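Comparing Two Finger Pads on a Hand-Held Gripper

Posted by Arnaldo Moreira, September 8, 2026

We use a hand-held gripper with a fisheye camera to record grasping tasks before moving them to the arm. The fingers we started with were the Prevorow pads, which are smooth. In August we bought a set of Urkach pads, which have a softer face and a little more thickness. Paweena Ratanaporn and I wanted to know which pair to leave on for tabletop work, so we wrote a short test that anyone in the lab could repeat in an afternoon. This page is the procedure, with the parts we got wrong the first time marked as such.

What you need

A hand-held gripper with removable fingers
Both sets of pads, with their own screws
Two printed markers per set, one for each finger
A hex driver that fits the finger bolts
A table with ordinary things left on it
A notebook or a spreadsheet with one row per grasp

Step 1: Fit the first pair

Close the gripper by hand and look at the line where the pads meet. If you see a gap at the tip but none at the root, the finger is leaning and the bolts need to come out and go in again. Tighten each bolt a little at a time, going back and forth between them. We stripped one hole on the first day by running a single bolt all the way down before starting the next.

Put the markers on after the bolts are tight. They need to lie flat. A marker with a raised corner will still be found by the tracker most of the time, but the width reading will jump.

Step 2: Check the width reading

Open the gripper fully and record the reading for a few seconds. Close it on nothing and record again. Then close it on a block you have measured with calipers. Ours is 55 mm wide. If the reading for the block is off by more than 2 mm, redo the zero before going on. The Urkach pads are thicker, so the zero from the Prevorow pads will not carry over. We forgot this and had to throw out the first set of clips.

Save the zero under the name of the pad set. Do not overwrite the old one.

Step 3: Set up the table

Use a table with things on it. Our first test was on a bare bench with a plain backdrop, and both pairs of pads did so well that we learned very little. Fabric is useful near the grasp, and so are stiff objects with edges and slots that a finger can run into. Dark fabric is especially useful with black fingers, because it shows you whether the tracker can still find the markers when most of that side of the view is dark.

Keep the lights the same for both pairs. If there is a window, close the blind.

Step 4: Make the grasps

Each grasp has the same parts. Start with the gripper open and above the table. Move in, close, lift, hold for a count of 4, put the object down, and open. Keep the camera running through the whole thing. Do not stop to fix the object between tries unless it has fallen off the table.

Thin, flat objects held on edge are the hardest in our set, and they are the ones that separate the pads. A thick object gives either pair plenty to press against. With a thin one, the pads almost meet, and a small lean in one finger is enough to turn the object in the grip. 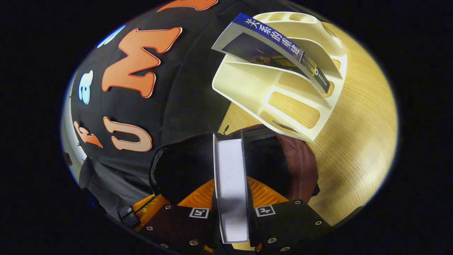

A thin white object held on edge between the two fingers, with a desk organizer and a black garment nearby.

When you look back at a clip like this one, check the markers first. Both should be in view with all four corners clear when the fingers are nearly closed. After that, look at the object where it meets the pads. You want the same angle at the start of the hold and at the end of it. If it has turned, write down which way.

Bright objects can wash out on the side that faces the light. Lower the exposure one step if you can't see where the object's edge ends and the pad begins. Do it before the run and leave it alone for both pairs.

Step 5: Swap and repeat

Take off the first pair, fit the second, and load the matching zero. Go through the same objects in the same order. Have the same person do both runs. Paweena closes the trigger more slowly than I do, and when we split the work between us the difference in our hands was larger than the difference in the pads.

Step 6: Score the clips

We give each grasp one of three marks: held, slipped, or missed. Held means the object stayed put from lift to release. Slipped means it moved in the grip but did not fall. Missed covers everything else, including grasps where a finger caught on something before closing.

Score from the video and not from memory. We have 657 clips so far, counting both pairs and both of us, and on a second pass we changed a fair number of the marks I had written down while holding the gripper.

What we found

The Urkach pads slipped less on thin, stiff objects. On cloth we could not tell the two apart. The Prevorow pads got into narrow spaces more easily, and they had fewer misses next to anything with slots or dividers. The softer pads also pick up lint, so wipe them between runs if you are working near clothing.

We are leaving the Urkach pads on for now. For jobs in tight spaces we switch back, which takes a few minutes with the zero already saved.

Common problems

Width reading jumps when the fingers close: press down the marker corners, then check for glare.

Object turns every time in the same direction: one finger is leaning. Go back to Step 1.

Tracker loses one marker near full open: the marker is too far toward the outside of the finger. Move it inward and redo the zero.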